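How Fog Forms

Fog is a cloud that touches the ground. It is made of very small drops of liquid water that hang in the air.

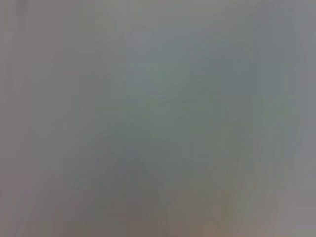

One reader in Vadau wrote in to ask why fog does not fall down like rain if it is made of water. The drops do fall, but very slowly. A fog drop is much smaller than a raindrop, and the slightest movement of air holds it up or carries it sideways.

Where the water comes from

Air contains water vapor, a gas you cannot see. Warm air can contain more vapor than cold air. When air cools enough, some of the vapor turns into liquid drops. This change is called condensation. The temperature at which it begins is called the dew point.

Each drop needs something to form on. Dust, smoke and sea salt all work. These tiny bits are called condensation nuclei.

Kinds of fog

Radiation fog forms on clear, calm nights. The ground loses heat and cools the air just above it. The valley at Flukura often has this kind in October. It is thickest near sunrise and usually clears during the morning.

Advection fog forms when damp air moves over a cold surface, such as the sea off Corkar. It can last for several days.

Upslope fog forms when wind pushes damp air up a hill. The air cools as it rises. The weather station on Rathore hill stands 732 meters above sea level and has fog on up to 86 days a year.

Fog or mist?

The difference is how far you can see. If you can see less than 1 kilometer, weather reports call it fog. If you can see farther than that, they call it mist.

Try it

You need a glass jar, a metal lid, warm tap water and 4 ice cubes. Pour 75 milliliters of warm water into the jar. Turn the lid upside down, set it on top and put the ice on it. Wait a few minutes, then look at the underside of the lid. The drops there formed by condensation.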